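Parcel scanning station

A parcel scanning station is a fixed stand used in packing rooms to read shipping labels and check package size. Usually a flat base plate, an upright post, sometimes a ruler scale on one or both. Goes on a table, crate or bin next to it for sorted parcels. Came into small warehouses after 2000, mostly replacing hand scanners.

Use. Parcel goes on the plate, label side up — many stations have this printed right on the post. Slotted plastic crates are common becuase they stack and weigh little.

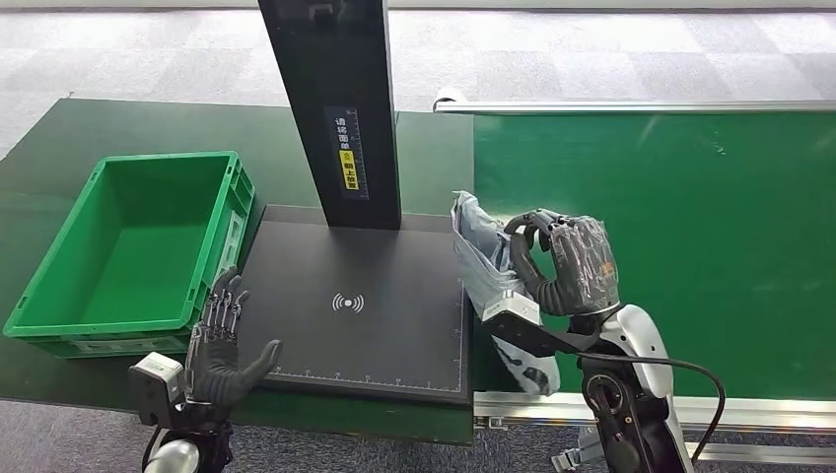
Packers at Brandby complain that the crate always ends up too close to the plate, and that 2 inches of gap would save a lot of bumped corners. Granix manuals ask for 3.

Variants. Dridar sells a folding post, Villalobos a wider plate for flat mailers. Cleaning is a dry cloth, once per shift, no sprays on teh plate.

See also: Packing table, Shipping label, Tote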